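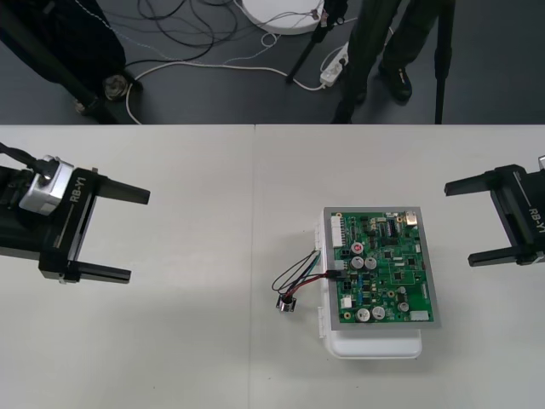

Stretching watercolor paper is a small work that saves much trouble later. When paper takes water it grows, and if it is not held on all sides it makes waves, and the paint runs into the low places. Before you wet anything, look at the table. Mine in Kunenstead is one solid piece, but many people work on two tables pushed together, like the white top with the thin seam you see here, and then the drawing board must stay completely on one side of the seam. Even a small difference in height will make the board rock, and you will notice it exactly when both your hands are wet.

I teach this method to beginners in my evening group. It is for paper of light and medium weight. Very heavy paper can usually be painted without stretching.

What you need

A flat wooden board, larger than the paper on every side. I use an old Proler board which already has stains from many years, and this does no harm.
Watercolor paper. My sheets are from Poirier, but any good cotton paper behaves the same way.
Gummed paper tape, the brown kind that becomes sticky with water, 50 mm wide. Piltus makes one that I like. Masking tape will not hold wet paper.
A clean tray or bathtub, a natural sponge, scissors, a soft towel.

Step 1: Cut the tape first

Cut four strips, each one a little longer than the side it will cover. Put them far from the water. I have lost a full roll because I left it beside the tray, so please be more careful than I was.

Step 2: Soak the paper

Fill the tray with cool water. Hot water takes away the sizing, and then the color sinks in and looks dull. Hold the sheet by two corners and let it go under slowly. Leave it for eight minutes. Thinner paper needs less, maybe three. To test it, bend one corner: if it stays bent, the paper is ready. If it jumps back, wait more. 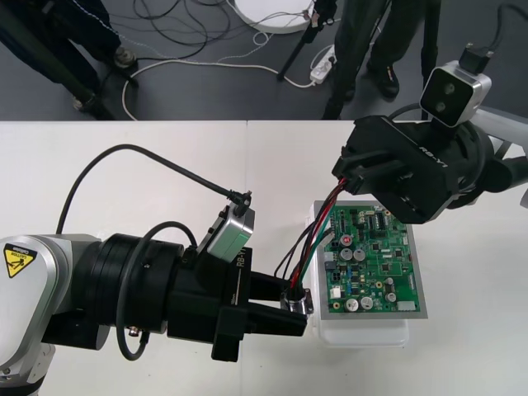 Two arms at work on a green circuit board and colored wires.

Step 3: Lay the sheet on the board

Lift the paper and let the water fall from one corner until it only drips. Lay one long side on the board and lower the rest little by little, so the air can go out. If you find a bubble, lift the nearest side and lay it down again. Do not rub the surface with your fingers. The fibers are weak now and the marks will appear when you paint a wash. Take the extra water from the edges with the towel, only pressing.

Step 4: Tape the edges

Wet the first strip with the sponge. It should be shiny but not swimming. Put it so that one half is on the paper and the other half on the wood, and press from the middle toward the ends. Do the opposite side next, then the two short sides. 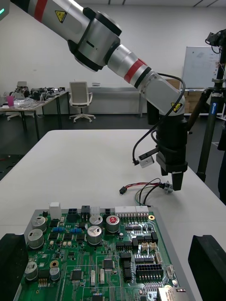 Drying

Keep the board flat. If it stands against a wall the water goes to the bottom, that side dries last, and the tape there often opens. Give it eight hours in a normal room. I tape mine in the evening and paint after breakfast. A hair dryer is a bad idea, as the paper pulls faster in one place than in the others and can tear along the tape.

During the drying you may see big waves in the middle. Beginners become nervous and want to press them down. Leave them alone; they go flat when the paper shrinks.

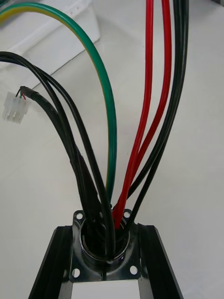 Cables coming up from a round port, the green one with its yellow stripe.

If something goes wrong

The tape opens on one side: usually it was too wet and the glue was washed away. Soak the whole sheet again and start with new strips. A repair on only one side almost never holds.

The paper tears: the sheet was probably soaked too long, or it is a cheap paper made from wood pulp. Use the pieces for color tests.

The board bends: it is too thin. Choose a thicker one, or varnish both faces so that it takes less water.

Taking the painting off

Wait until the painting is fully dry, also under the thick parts. Cut with a sharp knife along the inside of the tape, first one short side, then the opposite, then the long ones. The old tape comes off the board with a wet sponge and a little patience.

Nuno Louro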